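Okay, my turn for the tidying corner! I finally gave in and tackled the living room, which has been getting away from me since October. My one rule is that the trash bin comes to the mess, so I lined it with a black bag and parked it right beside the table.

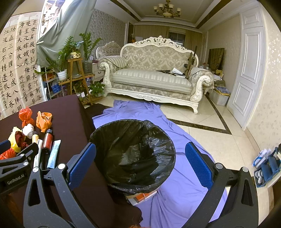
Wrappers and fruit nets go first (why do I keep those?), then the crumpled plastic bags. Bottles I leave for last. Tatu Mosoti swears by doing floors before tables, but I tried it once and ended up doing the floor 2 times!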